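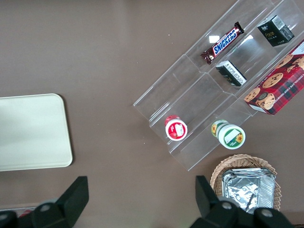

A clear acrylic display stand with stepped shelves and dividers, beside a cream-colored tray

Countertop display

A countertop display is a small stand, rack, tray or box used to show goods on top of a shop counter, table or bar. It is usually placed near the point where customers pay. Countertop displays are used in grocery stores, bakeries, pharmacies, bookshops, gas stations, museum shops and market stalls, and hold small items that can be picked up with one hand. The term is sometimes shortened to counter display, and in the packaging trade a display supplied by the maker of the goods is called a counter display unit or CDU.

Countertop displays are one kind of point-of-sale display. Larger kinds, such as floor stands, end-of-aisle units and dump bins, stand on the shop floor and are normally treated separately.

History

Before self-service became common, most goods in a general store were kept behind the counter, and the shopkeeper fetched, weighed and wrapped them for each customer. The counter was mainly a working surface. Glass jars of candy, a wheel of cheese under a cover or a box of matches might stand on it, but customers were not generally expected to help themselves.

Glass-topped counter cases came into wide use in the nineteenth century as plate glass became cheaper. They let the customer look closely at the goods while keeping them out of reach. Makers of chewing gum, cigars, sewing thread and patent medicines began to supply shops with printed tins and small wooden cabinets that carried the brand name and were meant to stay on the counter. Many of these cabinets had drawers, and spool cabinets in particular are now collected as furniture.

The spread of self-service shopping in the twentieth century changed the job of the counter. Customers now gathered goods from open shelves and came to the counter only to pay. The area beside the cash register became a place to offer small extra items, and open racks of gum, candy bars and batteries became a normal sight. Folding cardboard displays, which could be shipped flat or filled at the factory, were widely used after the Second World War. Acrylic sheet, first sold in the 1930s, became a common material for permanent stands later on.

Types

Tiered stands have two or more shelves set one behind the other, each higher than the one in front, so that goods at the back can be seen over those at the front. They are also called step risers or stepped displays. Some have dividers that split each shelf into compartments, which keeps different products or flavors apart.

Gravity-feed displays have a sloping floor or chute. When the front item is taken, the next one slides down to replace it. They suit cans, tubes and boxes of regular shape.

Spinner racks turn on an upright post and are used for greeting cards, key rings, seed packets and reading glasses. They hold a large amount of stock for the counter space they use, but need clear room on every side in order to turn.

Shelf-ready boxes are shipping cartons with a front panel that tears away along a perforated line. The box then acts as an open tray. They are meant to be thrown away or recycled when empty.

Flat trays and shallow baskets are the simplest form. They are common in bakeries and at farm stands, where the stock changes from one day to the next.

Locking cases are closed on all sides and opened by staff. They are used for watches, jewelry, electronic accessories and other costly small goods.

Materials

Corrugated cardboard is the cheapest material and takes printing well. It is damaged by water and loses its shape under heavy goods, so it is mostly used for short promotions.

Acrylic is light and clear and can be cut, bent with heat and glued. A clear stand draws little attention to itself and works with goods of any color. Its main drawbacks are that it scratches easily and may crack if dropped. Ammonia-based glass cleaners can cause fine surface cracks known as crazing, and makers normally advise a soft cloth with mild soap and water.

Wire is strong for its weight and lets dust fall through. It is usually coated with plastic or powder paint to prevent rust. Small packets can slip between the wires unless a liner is fitted.

Wood is heavier and costs more than wire or cardboard. It is often chosen by shops selling bread, soap, tea or handmade goods. Untreated wood absorbs grease and is difficult to clean, and it is normally sealed before being used near unwrapped food.

Sheet metal is used where a display must last for years or carry a lot of weight, as with batteries and small tools.

Design and placement

The main limits on a countertop display are the size of the counter and the need to leave room for serving customers. A display that is too tall blocks the view between the customer and the clerk. One that is too deep pushes the goods at the back out of reach. A height limit is often written into the agreement between a shop chain and its suppliers.

Stability also matters. Goods are usually taken from the front first, which moves the weight of the load backward, and a narrow stand may tip when only its upper shelves are full. Designers deal with this by widening the base, adding weight to it or fitting rubber feet. Heavier goods are normally placed on the lowest step.

Labels and prices are placed on the front edge of each shelf or on a header card at the top. In shops with many small items a single card listing all prices is sometimes used, although this makes it harder for a customer to match a price to a product.

Stock with a short shelf life is rotated, with newer goods placed behind older ones. In compartments that are filled from the front this means the older goods must first be taken out - a step that is easily skipped during busy hours.

Use in small shops

Independent shops often make or adapt their own displays. The retail writer Yvonne Clegg described the practice in the market town of Plolthorpe, where stallholders used seed trays, cutlery drawers and cake stands in place of bought fittings. In her account, a purpose-made stand was usually bought only after a product had sold well for a full season.

Her notes also cover the Tostosby covered market, where stallholder Cyril Parsons kept a list of the goods on his counter. The list ran to 155 products in winter and 240 in summer, when single-serving snacks and sweets took over space given to candles and matches. Parsons changed the layout every March and kept each stand to 2 shelves so that he could see children at the front of the line.

Criticism

Countertop displays at the checkout have been criticized for encouraging people to buy things they had not planned to buy. Much of the criticism concerns candy placed within reach of young children. Some store chains have removed candy from certain checkout lanes, and a number of local and national governments have placed limits on which foods may be sold there.

Waste is a second concern. Cardboard displays may be used for only a few weeks. Those made from a mix of cardboard, plastic film and metal clips are harder to recycle than those made of one material. Acrylic stands last much longer but are not accepted by most household recycling programs.

Crowded counters can also cause problems for customers who use wheelchairs, and for anyone who needs a clear surface to set down a bag or sign a receipt. Accessibility rules in some places require part of a sales counter to be kept low and free of goods.

See also

Display case
Impulse purchase
Merchandising
Point of sale
Shelf-ready packaging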